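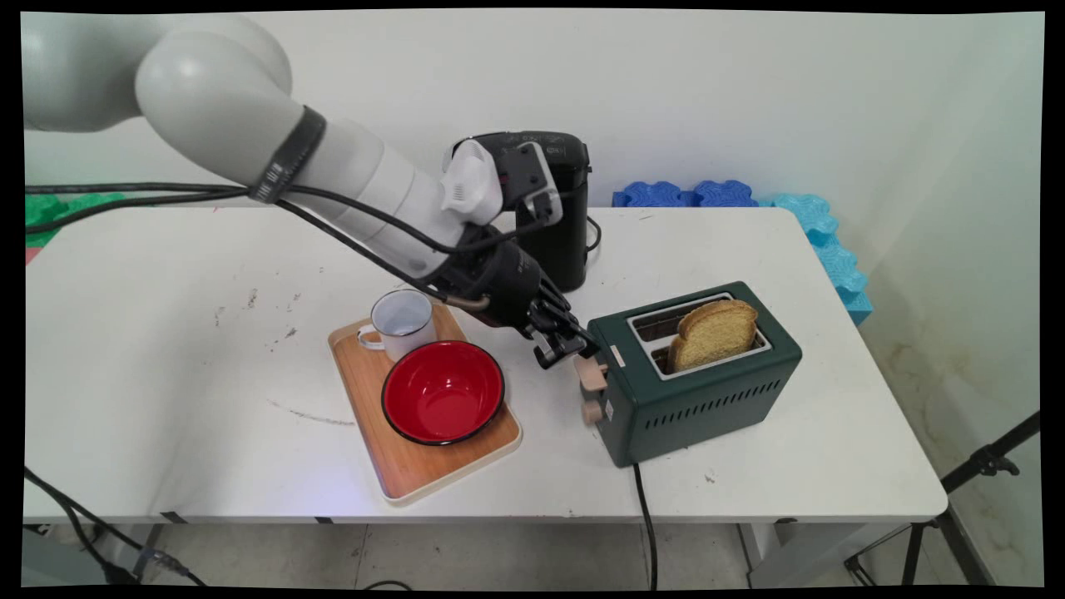 May, 7:10 am

Batch 43, dosa batter. Same recipe as last time except where noted.

Urad (whole, skinned, Nordin bag, opened fresh): 219 g
Idli rice: four times the weight of the urad
Poha, thick: 125 g
Fenugreek seed: 1 tsp, soaked in with the urad
Salt: 2 tsp, half before ferment, half after
Water: see below, I messed up the measuring

Rice and urad soaked overnight separate. Poha only went in for the last half hour, it turns to paste otherwise and you lose it down the drain when you pour off. Urad looked good this morning, fat, splits easy between the nails. Rice I could have left longer. Still a little chalk in the middle when I bit one. Ground it anyway.

7:40

Grinding. Using the Farum wet grinder, not the blender. Sorcha still thinks the blender is fine if you use ice water and go in bursts. Maybe. The last blender batch came out warm to the touch and went sour before it went up. Don't want to fight about it, just noting.

Urad first. Started nearly dry, scraped down twice, water in by the spoonful. Want it fluffy, drop of it should float in a cup. First test sank. Another few minutes, floated. Kept going a bit past that. Took longer than I had written down for batch before. Stone might need a proper clean, there was old rice stuck under the scraper arm, got most of it out with a chopstick.

Then rice plus poha. Stopped while it still had some grit, like fine semolina. This is where the water went wrong. Poured from the jug while talking to Kathleen about the oven booking and put in I don't know how much. Thinner than I like. Left the last bit of soak water out to make up for it. NEXT TIME weigh the jug before and after, it's not hard.

8:25

Mixed by hand, bare clean hand, a good couple minutes. Kathleen says the hand thing is superstition. Could be. I get a better mix with it either way, a whisk leaves the urad in clumps and knocks the air out.

Half the salt in now. Split into two:

A - steel pot, lid resting, in the oven with just the light on
B - glass jar, cloth over, on the shelf above the fridge

Filled both to under half. Remember what happened with the tall jar. Tape line on both at the starting level.

12:25 pm

4 hours in. A has a few bubbles at the side, hasn't moved off the tape. B nothing. Smells of raw rice, a little green. Didn't stir. Leave it ALONE.

Used the wait to do the potato filling, notes here so they don't end up on the back of an envelope again:

Waxy potatoes boiled whole in skins, peeled hot, broken up by hand, no masher. Oil, mustard seed until it pops, then chana dal and urad dal (small spoon each) until they go tan. Then curry leaves, green chili, ginger chopped fine. Onion in slices, cooked soft, no color. Turmeric. Splash of water before the potatoes go in, else the turmeric stays in patches. Salt. Lid on low for a few min. Lemon off the heat.

The dals went too dark in the first pan, tossed it. Second pan ok. Heat down BEFORE the dal goes in, pan holds more heat than you think after the mustard.

Tasted with Sorcha. She wants more ginger and less chili. I want more salt. Agreed on more ginger.

4:15 pm

A is up, a good third over the tape. Domed, bubbles all through when I tilted it. Smell is right, yogurt side of sour, not beer. B has just started to lift at the edge. The shelf is plainly cooler than I assumed, the fridge doesn't throw off as much as it used to at the old place in Tallumley. Stuck the Staltulix probe up there to get a reading over night, will copy the numbers in when I pull it off.

Going to take A now and let B run on till morning. Tempted to wait on A but batch before went over and the dosas came out pale and limp. Rather be early.

4:30

Rest of the salt into A, stirred gently, pinch of sugar for browning. Didn't need thinning, see water mistake above. For a proper batch I'd expect to add a few spoons here.

Pan: cast iron, the flat one. Wiped with a cut onion dipped in oil. Too hot at first, batter grabbed and balled up under the ladle. Splash of water, wipe, wait for it to calm down, go again. Do this between every one. Yes every one, I skipped it for the fourth and it tore.

1 - balled up, binned (well, eaten)
2 - thick in the middle, edges nice. Ladle pressed too hard at the start
3 - good. Thin, brown lace at the edge, lifted by itself
4 - torn, see above
5 - good, best color. Ghee round the rim instead of oil
6 - same as 5 but left longer, snaps when folded. Too far for filling, great plain
7 - tried a lid on. Soft, steamed top, no. Fine for an uttapam, not for this

Spread is easier with the thin batter, I'll admit. But it's less crisp once it's been sitting. Put one aside plain and one with filling. The plain was still crisp ten minutes later, the filled one had gone bendy. Filling needs to be drier or go in at the last second. Kathleen suggests cooking the potato down a bit more with the lid off. Try that first, cheaper than changing the batter.

Flavor: sour is there but light. Fenugreek comes through at the end, I like it, Sorcha finds it bitter. Could drop to 3/4 tsp. She was right about the ginger.

Coconut chutney: frozen coconut, thawed, roasted chana dal, green chili, small piece ginger, salt, water. Blender fine for this. Tempered with mustard and curry leaf. Came out grainy, coconut was still cold in the middle I think. Warm water next time. No tamarind in this one, forgot, added lemon, was ok.

5:50

Cleaning. Grinder stones soaking in the sink, DO NOT put the drum in the dishwasher. Rest of A into the fridge, tub with the blue lid, loose not snapped shut. It will keep coming up slowly. Use within a couple of days, after that it's for uttapam or the pancake thing with onions.

If anyone wants to try a dosa tomorrow take batter out a half hour ahead, cold batter won't spread, it drags. Don't stir the life out of it.

Next morning, 6:50

B went up overnight, nearly to double. Top has a little crust from the cloth letting it dry out. Skimmed. Sharper smell than A, clearly more sour on the tongue. Two dosas off it before anyone was in: darker brown, more holes, thinner sound when you tap it. Better flavor than A by a long way. Slight stickiness at the center of the second one, could be the pan.

So slow and cool wins on taste, at least this time, with a batter that was too wet to begin with. Can't really say until the water's fixed. Annoying.

Also forgot to copy the probe numbers before Kathleen reset it. Redo.

Batch 44 plan:
- same weights, water weighed
- soak rice longer, start it at lunch the day before
- fenugreek 3/4 tsp
- all of it on the shelf, plate on top in place of the cloth
- one pot with all the salt before, one with all the salt after. Sorcha's idea, she's been on at me for weeks
- potato cooked drier
- order urad, Nordin bag is under half and I don't want to switch brands in the middle of this
- find out who has the good flat ladle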